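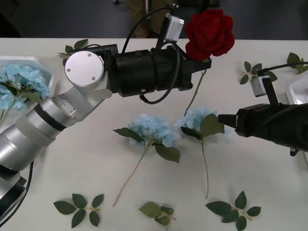
Laborheft Dezember, Blumentisch: Griffplanung am Stiel, beide Arme

Vormittag, kurz nach neun. Gestern Abend noch den neuen Stand von Caputo auf den Rechner gezogen, und natürlich startet erst mal gar nichts (der Konfigurationsparser will die Toleranzen jetzt in Millimetern, ich hatte sie noch in Metern drin stehen – Ergebnis: der Planer hält jede Pose für erreicht und bleibt zufrieden liegen). Eine halbe Stunde verloren. Steht jetzt im Readme, ganz oben, in Großbuchstaben.

Ziel für heute: Rose direkt unter der Blüte am Stiel fassen, hochheben, Hortensien auf dem Tisch liegen lassen. Der linke Arm greift, der rechte hält sich auf seiner Seite bereit. Der Griffpunkt kommt aus Illen, also aus der Stielsegmentierung, und die mag dünne Stiele auf weißem Tisch leider überhaupt nicht. Hellgrün auf Weiß, da bleiben in der Maske Lücken. Ich habe die Lücken jetzt mit einem Spline überbrückt, solange die Enden ungefähr in dieselbe Richtung zeigen. Grob, aber der Griffpunkt springt nicht mehr von Bild zu Bild hin und her!

Was weiter nervt: lose Zweige. Jeder Zweig hat auch einen Stiel, und wenn einer neben einer Hortensie liegt, klebt Illen die beiden gern zusammen. Dann kommt ein Stiel mit Knick heraus, den es auf keinem Tisch der Welt gibt. Krümmungsgrenze eingebaut, vorläufig fest verdrahtet. Wer das liest und sich ärgert: ich weiß.

Kabel am Kameramodul vom linken Arm sind im Kollisionsmodell immer noch nicht drin. Der Planer dreht das Handgelenk also fröhlich dahin, wo die Schlaufe sitzt. Gelenkgrenze für die letzte Achse von Hand auf 180 Grad Gesamtweg gesetzt, damit ist erst mal Ruhe.

Handgelenkkameras und das Schärfekriterium

Ganz nah an Blättern sieht die Kamera am Greifer nur noch Farbe. Bisher hat Illen solche Bilder trotzdem durchs Netz geschickt und mit erstaunlichem Selbstvertrauen irgendwo einen Stiel gefunden. Deshalb jetzt vorgeschaltet: Laplace-Varianz auf dem verkleinerten Bild, und wenn die unter der Schwelle liegt, wird das Bild verworfen und die letzte gute Schätzung über die Kinematik weitergerechnet. 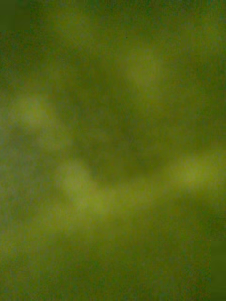 Die Schwelle selbst ist Gefühlssache. Zu niedrig, und das Sensorrauschen reicht schon, um als »scharf« durchzugehen, deshalb vorher ein kleiner Gaußfilter. Zu hoch, und ich werfe die Bilder weg, auf die ich beim Annähern angewiesen bin. Avurgate hat 2.666 Bilder aus den alten Läufen, die habe ich einmal komplett durchgejagt und mir das Histogramm angeschaut: schöne Lücke zwischen den beiden Haufen, Schwelle mitten rein, fertig. Für Drostovville müssen wir das neu machen, die haben dort andere Objektive.

Länger als 30 Bilder am Stück darf der Regler nicht blind fahren. Danach hält er an und fährt ein Stück zurück, bis die Kamera wieder etwas Brauchbares liefert. Das Zurückfahren ist noch ruckelig, weil ich das Geschwindigkeitsprofil beim Umschalten hart auf null setze. Auf der Liste.

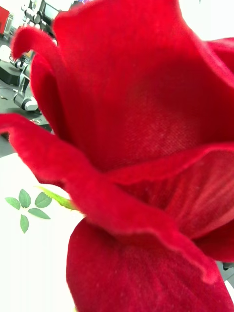
Nachmittags dann die Sache mit den falschen Blättern, und die hat mich wirklich Zeit gekostet. Illen sucht neben der Blüte nach Grün, um daraus die Richtung zum Stiel zu schätzen. Bei der Rose schaut aber nur ein kleines Stück hellgrünes Blatt hinter dem vorderen Blütenblatt hervor, und gleich links daneben liegt etwas Weißes mit aufgedruckten grünen Blättern. Für den Farbfilter ist das alles eine Familie. Die gedruckten Blätter sind sogar zu fünft und ganz zu sehen, also verschiebt sich der Schwerpunkt dorthin, und die geschätzte Richtung kippt weg. Nur über den Farbton bekomme ich das nicht getrennt.

Idee 1: Tiefe dazunehmen. Auf diese Distanz taugt unsere Tiefenschätzung nichts, also nein.

Idee 2: Parallaxe. Der Arm bewegt sich ja sowieso, und was weiter hinten liegt, wandert im Bild anders als die Blüte. Optischer Fluss über 3 Bilder, grüne Bereiche danach gruppieren, ob sie mit dem Rot mitwandern. Im Replay sieht das sehr gut aus, am Arm habe ich es noch nicht laufen lassen!

Noch offen:
Kabelschlaufen ins Kollisionsmodell
Krümmungsgrenze in die Konfiguration ziehen
Rückzug ohne Ruck
Flussgruppierung in Illen hinter einen Schalter legen, Standard aus
In Drostovville nachfragen, welche Belichtungszeit sie am Handgelenk fahren

Stand ist eingecheckt, der Zweig heißt stiel-fluss. Bitte noch nicht in den Hauptzweig übernehmen, da sind noch meine Debug-Ausgaben drin, und zwar reichlich.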